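About Govetti

Govetti runs casual Italian restaurants for people who want dinner on a weeknight and would like to be home by nine. We have 153 of them. Most are in strip malls, a few are in nicer strip malls, and one is in an airport, where the bread costs more and we'd rather not discuss it.

The company was started by Lucie McIntyre, who is not Italian and has never claimed to be. She bought a failing sandwich counter with 8 stools and a fryer that came with its own smell, and gave herself until December to make rent. The name was already painted on the window. Repainting would have cost $700, so Govetti it stayed. We are still asked about Grandfather Govetti. We wish him well, whoever he was.

Lucie's idea was a short menu and large portions. The first menu had four pastas, a chicken dish and a cake her sister made. Customers asked for pizza. She held out for two years on principle and then bought a pizza oven.
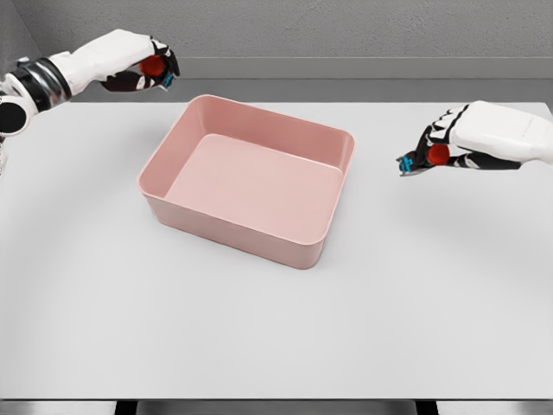
Growth came slowly and then in a lump. In one busy stretch we took over the Fontana coffee bars, which had good locations and terrible coffee, and kept the locations. Later we opened Vuvier, our attempt at a proper sit-down place with cloth napkins and a wine list you need to put your glasses on for. It lost money for three years running. It now makes a little, and the napkins are still cloth, mainly out of stubbornness.

Brillard is the newest of the family. It does breakfast and lunch, closes at three, and has the happiest managers in the company. Draw your own conclusions about dinner.

All told, 2753 people work for us across the four names. Every one of them, including the finance department, spends their first week in a restaurant kitchen. Finance has complained about this in writing. Lucie keeps the letter on her office wall, next to the original lease.

She still visits restaurants without calling ahead, orders the lasagna and leaves a note for the manager. Some of the notes are kind. Managers swear they can't spot her coming, yet the lasagna does seem to be excellent on those days.

We don't franchise, and we don't sell sauce in jars. We tried the sauce once and there is a pallet of it left, if anyone is interested.

For jobs, please ask at your nearest restaurant, preferably not at seven in the evening. Suppliers and landlords can write to the head office.

Page last updated 8/5/23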